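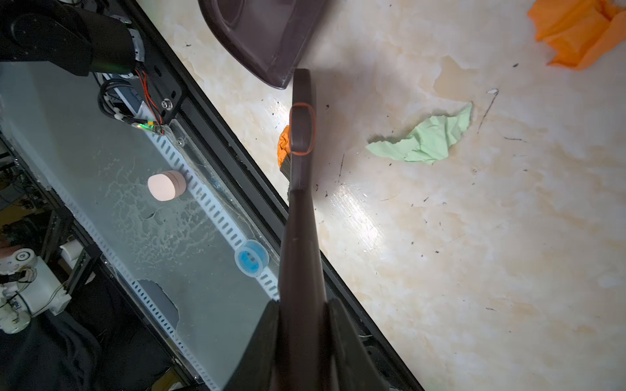 H. Wetherell

Figure 3. The Raju arm with the hand brush in its fingers. Dustpan at upper left, crumpled orange and green paper on the tabletop.

3. The open day at Mollivine

I'd been to the Mollivine lab before, but always in the company of people who already knew what they were looking at. The February open day was a different thing altogether (700 visitors through one set of double doors, plenty of them under ten), and I went mostly to listen to what people said. My notes from the morning are a mess. They're still the most useful notes I took all year.

There were several stands, and I spent nearly all my time at the sweeping one. It belongs to the Sindivura project, which is all about small domestic jobs, and the idea is easy to grasp from across a room: an arm, a brush, a dustpan, bits of screwed-up paper on a table. The brush has to get the paper into the pan. Everybody has done this job at home, so everybody has an opinion, and I wrote down as many of those as I could keep up with!

The first thing I noticed was how much people cared about the grip. I had expected questions about speed. What I got, over and over, was "it's holding it wrong", usually with a hand held up to show me how they'd do it. In Figure 3 the two fingers clamp the thick lower part of the handle, and a person would probably wrap a whole hand round it and put a finger up the back. One visitor told me she'd sack a cleaner who held a brush like that, and then stayed for another quarter of an hour to watch.

The second thing was colour. The brush and pan are nearly the same brown, and the paper is bright orange and pale green, so the paper is the bit your eye goes to. Children called out the colours and picked favourites. One boy was firmly on the side of the green strip and wanted it left alone. I mention it because our questionnaire (2000 printed, most still in a cupboard) asked about trust and usefulness and had no question at all about which parts of the task people were following. I'd put one in next time.

I also asked the lab team how much practice the arm gets. They do sets of 100 sweeps, with the paper thrown down afresh each time, and they don't smooth it out first. A flat sheet slides and a crumpled one rolls or catches, and they told me the small scraps cause them more bother than the big ones. That surprised the visitors I passed it on to, although anyone who has chased a crumb round a kitchen floor ought to believe it.

The Irance stand next door had a much slicker set-up, all covers and lights, and I think it drew the bigger crowd in the morning. After lunch people drifted over to the brush. I have no numbers for this and wouldn't lean on it, but the talk at the sweeping table was longer and ruder, and I came away with far more of it written down. I go through those comments in Section 4, starting with the ones about grip.

January 14, 2021

Related
Section 2: How we picked the household tasks
Section 4: What visitors said, sorted by topic
Notes from the Irance stand
Sindivura project: the questionnaire in full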